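Week 4 notes, T. Painemal

OK, so last time we got through the Tiltow arm, and today I want to talk about the Prirka kit, which a bunch of you asked me about after class. It sells for $2,022 with the gripper in the box. Tekin has one that costs less, but you buy the fingers separately, and I got pretty grumpy adding up that order! 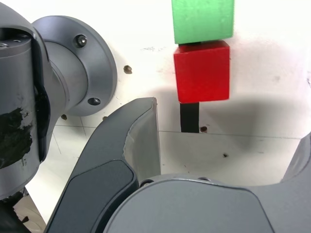
Price aside, the thing I'd look at first in any kit is the gripper. Prirka's manual gives you 61 pages on the arm and hardly a word on finger pads (grr). So look for yourselves. The finger in front has a smooth, darker pad low down and a lighter inner face near the curved tip, and that lighter part is a bit scuffed. When you write your review, say which part of the finger you'd want touching a block like the red one, and why.

The Droson software comes with it, free for 100 days. I like the jog screen a lot, the menus less so.

For next week: one page, Prirka or Tekin, your pick. Tell me who you'd buy it for (a school? a small shop?) and what you'd still have to order. Bring it on paper please, I lose emails.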